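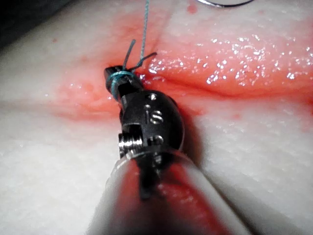 *Teal-green suture at a pale tissue pad.*

**Skindel to change carton format and lot labeling for suture thread**

KILTAMUM, 11/16/22. Skindel will move its full range of suture thread to a single carton format in December. The change covers 220 catalog items, both absorbable and nonabsorbable. Thread, needles, and inner foil pouches stay the same. Existing catalog numbers remain valid and open orders do not need to be placed again.

The new carton, named Ilelska, replaces the two formats now in use. It holds 40 pouches, stacked upright with the label edge facing the opening. The front panel tears away along a scored line, and the carton can then sit on a shelf or in a standard drawer without a separate dispenser. Thread size is printed on three sides in the same type size. Thread length, needle shape, and needle curve follow on a second line.

Lot number and expiration date move from the base of the carton to the front panel, directly under the thread size. Both are also given in a scannable code. The code on each pouch matches the one on its carton, so that a pouch stored loose can be traced to its lot. Under the current formats the pouch carries a printed lot number only.
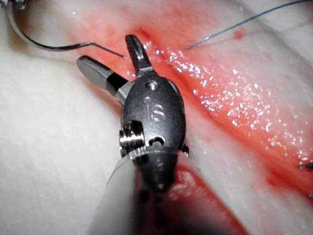
Trinidad Ocampo said that stockrooms had been asking for the expiration date on the front "for as long as we have had two box sizes," and that the base label was the most common subject of calls to the order desk. Ocampo added that color bands for thread size will not change, as many sites sort by band alone.

Cartons will be filled and sealed at the Sarmiento plant, where a packing hall with 3775 square feet of floor space has been fitted out for the purpose. Foil pouches will continue to be sealed and sterilized at the present site and shipped to Sarmiento in closed totes. Samples from each lot are checked for seal strength before shipment and again after cartoning.
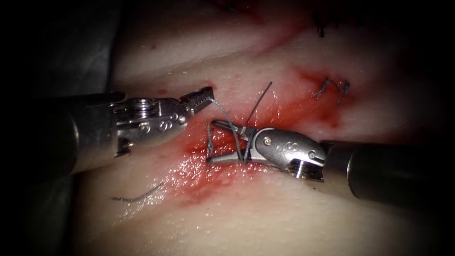
Stock in the old formats will be shipped until it runs out, and a single order may contain both old and new cartons during the changeover. Old cartons remain usable up to their printed expiration date and will not be recalled or exchanged. Sites that use automatic reordering should update the pack quantity in their systems before the first Ilelska delivery. Prices are set per pouch and are not affected.

A conversion sheet listing old and new pack quantities by catalog number is available from the Skindel order desk. Shelf and drawer dimensions for the new carton are given on the last page of the sheet.

Skindel makes suture thread and wound closure supplies for hospitals, clinics, and teaching programs.

**Press contact:** Dindo Dalisay, Skindel, Kiltamum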